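Clurnerham Adds Removable Red Label to Boratberg Storage Line

SIREGAR, April — Clurnerham has revised the labeling of its Boratberg household storage line. The change covers 72 stock items and replaces the printed gray tags in use to date. 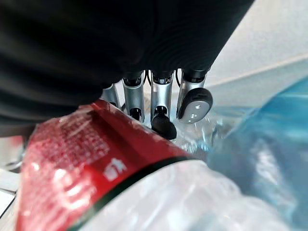
The Boratberg line is sold for pantry, closet and workshop use, and each item ships with one label fitted at the factory. Label stock is supplied by Plilliretti in rolls of 300. The new label is red, a color chosen to stay legible against pale shelving and to stand out next to dark or bare metal parts, as it does beside the silver fingers and black fingertips shown. The adhesive is rated for 200 removals.

"Customers relabel when they reorganize — the old tag tore at the corners," said Kurniawati Govindasamy, product manager at Clurnerham.

Existing gray-tag stock will be sold through. Replacement labels can be ordered separately under part number 947.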